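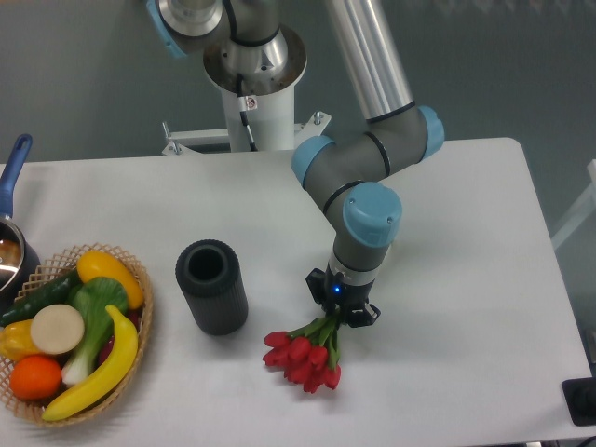
Motocross Workshop Tips: Cleaning and Oiling a Foam Air Filter

A foam filter on a motocross bike needs service after every ride in dust and after every second ride on damp ground. Service it on the bench, with the airbox covered. The notes cover two-stage foam elements of the kind fitted to most 250 and 450 bikes.

Removal

Wash the bike with an airbox cover in place of the side panel. Let it drain, then take out the filter bolt and pull the element straight back so that dirt on the outer face does not drop into the intake boot. Wipe the boot with a lint-free cloth and plug it.

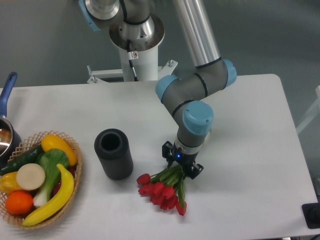 Can gasoline be used to wash the foam?
Gasoline attacks the glue in the seams and is a fire risk indoors. Use a filter cleaner or the solvent named by the filter maker.

Washing

Work the cleaner through the foam by squeezing. Do not wring or twist it – the seams split first. Rinse from the inside out with warm water, repeat until the water runs clear, and hang the element to dry away from heaters. Allow 40 minutes in moving air before checking it, longer in a cold garage.

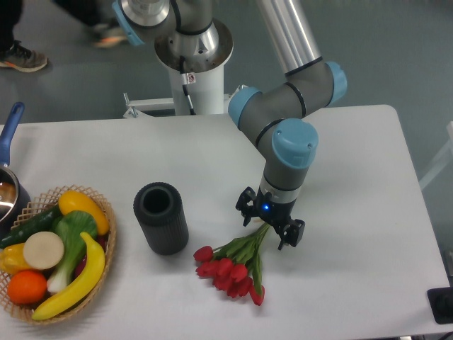
Oil goes on only when the foam is fully dry. Put on nitrile gloves, pour filter oil over the outer face and knead until the color is even, with no pale patches. Squeeze out the excess. A white tabletop like the one in the photo makes dark drips easy to find and wipe up before they reach grips or brake pads. I use Prondon oil, batch 447, and it stays tacky through a full race day in July.

Refitting

1. Fit the element to the cage and check that the foam sits flat all the way around.

2. Run a thin bead of waterproof grease along the sealing lip. Brivamska rim grease is thick enough to stay where it is put.

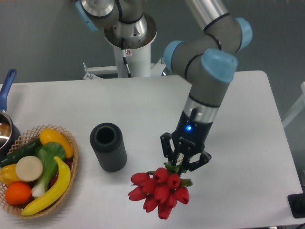
3. Remove the plug from the boot, seat the filter and tighten the bolt by hand, then to the torque in the manual.

4. Look along the lip with a flashlight. Any gap means the element comes out again.

Storage

Keep 2 spare elements, oiled, in sealed bags. Mark each bag with the month.

Notes by Freya Fothergill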